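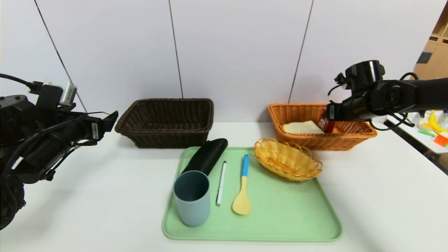
Can bread sit straight in a wicker basket? For a short while it can. Put down a cloth or paper liner if it will be there longer than a meal.

Household Help > Kitchen > Sorting and Storage

Which basket for what?
Posted by Novinside, September 22, 2021

I have an orange wicker basket, a dark brown one and a small yellow one, plus a green tray. Food and drinks keep ending up next to pens.

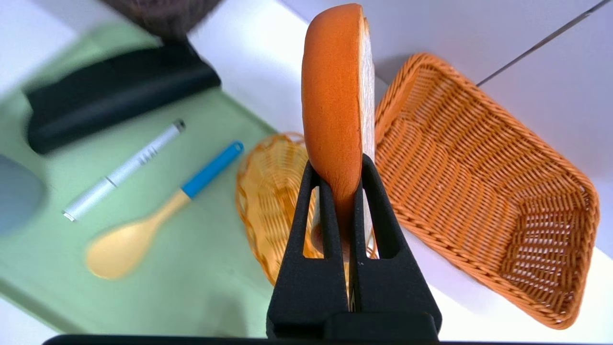 Round bread with the orange basket.

I'd like one rule that is easy to remember.

Lernholm
Food in the orange, cups in the brown. Bread lies flat, juice carton upright beside it.

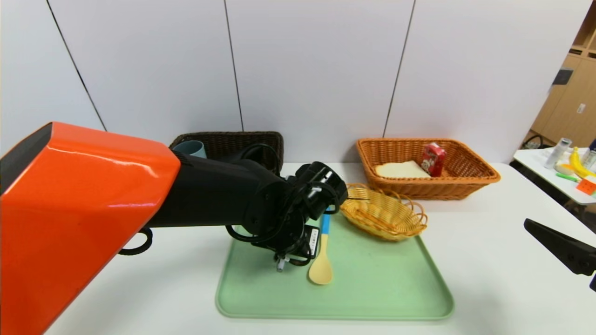 The small basket is good for tea bags or clips. Pens shouldn't go in with the bread. I gave mine a jar in January and that fixed it.

Cormier
just use the tray for all of it

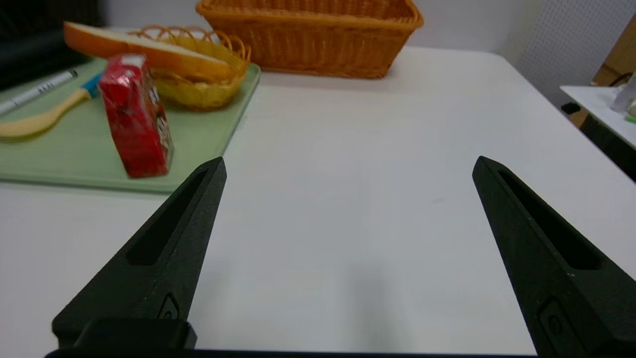 Wipe it once a week and you're done. I don't own any baskets.

Comments

Sosstead: A tray is fine until you need the table.

Novinside: Going with food and cups. Pens get a jar.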